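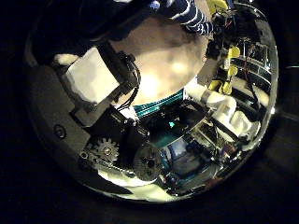 Demi-sphère chromée, fond noir.

Cahier d'atelier, teinture et maille, mars

Repris le bain d'indigo laissé en plan. Bac 6 remonté à température ce matin, pH un peu bas, corrigé à la soude. Le fil Satilik prend bien dès la deuxième trempe, le Nesura reste terne et demande une trempe de plus. À noter pour la prochaine commande.

Pesée du stock avant teinture : 3 159 g de laine écrue, dont 1 120 g réservés à l'échantillonnage Moncrieff. Ne pas y toucher, même pour un essai.
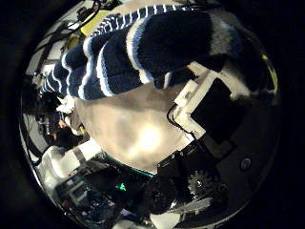 Pour le rinçage, eau claire jusqu'à ce qu'elle ne se colore plus, puis un passage au vinaigre. J'ai compté 23 minutes par écheveau, trop long. Essayer deux écheveaux à la fois dans le grand évier.

Frottement à sec correct sur le Satilik. Sur le Nesura, ça décharge encore sur le coton témoin, à refaire après séchage complet.

Humville doit renvoyer les cônes vides. Relancer si rien en fin de mois.

16 h : bac couvert, chauffage coupé. Filtre à changer avant le prochain bain.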